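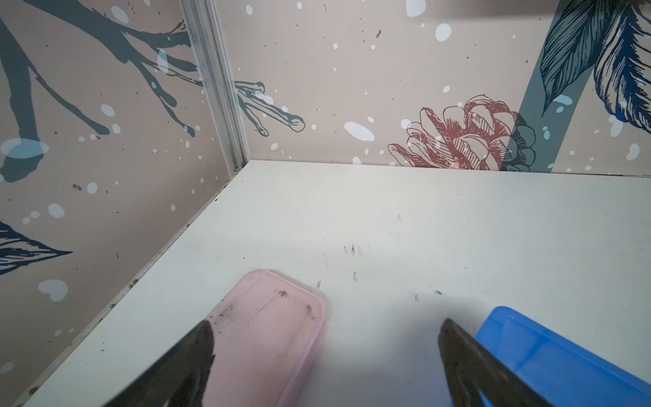
Rotico bench programme: progress report to the Lurton fund
Reporting period 3

Summary

The period covered set-up of the two-arm bench, training of operators, and the first full block of recorded demonstrations. We recorded 288 demonstrations and kept all but 31 of them. The rejected ones are stored separately and can be looked at again if the rules for acceptance change. Spending is within the agreed budget and we are not asking for any change to it.

Work done

The task set is tidying a small bench. The operator drives both arms by remote control and the system stores the joint positions, the gripper openings and the camera views together. The objects are everyday bench items: a stapler, a screwdriver, a pen, and trays in different colours. They are laid out afresh before each recording so that the learned policy does not simply repeat one path.

Each arm has its own wrist camera, and there is a fixed view of the whole bench. We changed the mounting of the wrist cameras early in the period. The old mounts worked loose and the views drifted over a day, which made some early practice recordings useless. None of those are included in the total above.

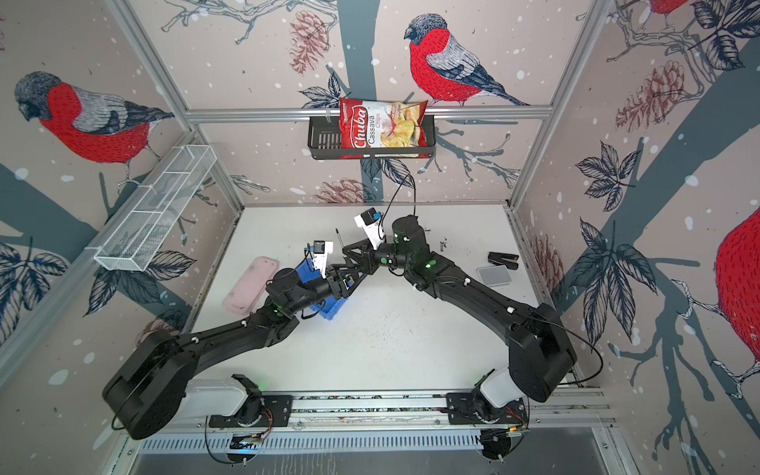 Unatia, 2025-06-13

The bench has run without a serious stop for 20 working days. Two short stops were caused by a cable catching on an elbow joint. The cable has been re-routed with more slack and the fault has not come back.

Handing an object from one gripper to the other remains the slowest part to teach. Operators tend to close the second gripper before the first has settled, and the object then twists. We now ask them to pause with both grippers still before the handover. This makes each recording longer but the motion is cleaner, and the pause can be shortened later in processing.

Thin tools need more care than flat ones. A screwdriver held upright has to be gripped well down the handle or it tips when the arm turns. We have written this into the operator notes, along with the gripper speed limit for picking up anything narrow.
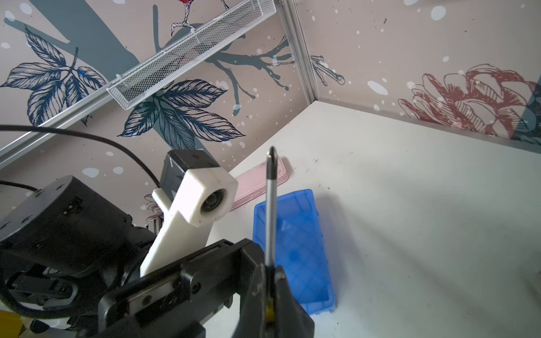 Căpraru replied to the draft of this section that the pause should stay in the recordings for now, and that trimming it before the first policy has been trained would hide a problem we do not yet understand. We accept the point. The full-length recordings will be used for the first training run, and a trimmed set will be made only for comparison.

Hand guiding was also tried, with the operator moving one arm directly. It is quicker to learn and gives good results for reaching and placing. It does not suit the two-arm tasks, as one person cannot guide both arms and still work the grippers. The operator's hands also get into the wrist camera view. We will keep hand guiding for single-arm checks and use remote control for everything that goes into the main set.

Operator training takes longer than planned. The first sessions are mostly spent getting used to judging depth, and new operators often come down short of the object or press into the table. Practice recordings are now kept apart from the main set until an operator can place a stapler cleanly several times in a row.
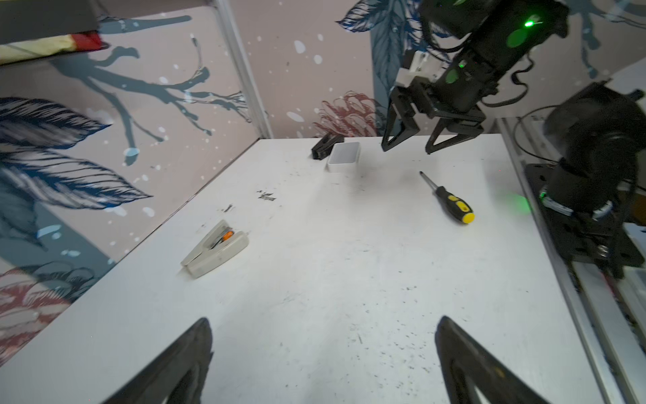 Problems and risks

Spare gripper fingers are on a long delivery time. The present ones are usable, but a break would stop work on that arm. We have placed an order and expect delivery before the next period ends.

The rules for rejecting a recording were too loose at the start. Two reviewers could reach different decisions on the same one. The rules have been rewritten and the early recordings checked again under the new wording.

Next period

Train the first policy on the accepted recordings and test it on the bench with layouts it has not been shown.
Record more handovers, with the two arms taking turns to start.
Send the fund a copy of the revised operator notes.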